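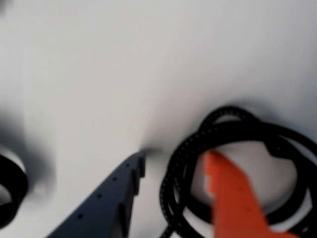

The Long Way Around the Cable

By December I had given the planner a name. I won't write it down, because it was a silly name and the planner deserved better, but I used it out loud in the lab at Clonddale when the building was quiet.

The job was to close two fingers on a coil of black braided cable, one finger dark and one orange, and lift. A child can do it. My planner could do it too, as long as the coil was a neat circle, and a cable is a neat circle for as long as you are holding it that way. Let go and it relaxes into whatever it likes. Loops slide over loops. One strand wanders off on its own. There is a kink somewhere, and the kink is always new.

I loved that kink! I want to be clear about this. People at Lastholm, where I worked before, used to talk about cables the way you talk about bad weather, and I would sit there thinking how lucky we were to have something so stubborn to look at.

My perception code drew the coil as a graph, with every crossing a node and a little number beside it for how sure it was which strand lay on top. The planner took the graph and dreamed up 200 grasps, threw out the ones that pinched at a crossing, and handed the best to the controller. Then the arm came down, and the picture from the wrist went soft with motion, and every one of my little numbers fell to nothing. It knew the cable perfectly from far away and lost it on arrival.

I tried freezing the graph before the descent. The fingers went exactly where the cable had been. I tried slowing the arm until the lights in the hallway clicked off on their timer and I had to get up and wave at them. I read the Bélanger notes again, all of them, with a cold cup of tea on the windowsill and snow coming down on the parking lot.

Somewhere in the second half of those notes was a line about letting an estimate get old gracefully. I read it five times. Then I opened the tracker and gave every crossing a memory - a blurred look could nudge it, but only a sharp look could change its mind. It was a tiny edit. I remember being embarrassed by how tiny it was.

I set the log scrolling and pressed the key.

Down came the arm. The picture smeared, just as before, and the numbers dipped, and I held on to the edge of the desk. They dipped and they stayed there, low and steady, like someone walking through a dark room in their own house. The planner asked for a small turn of the wrist. I hadn't told it to ask for that. It had found a gap beside the orange finger and it wanted the gap.

"Go on, then," I said.

The fingers closed. The coil came up off the white table in one piece, swinging a little, with the loose strand hanging down.

I laughed so loudly that I scared myself. Then I saved the log, named it romalum after the town where I grew up, and put the cable back down in the worst tangle I could make.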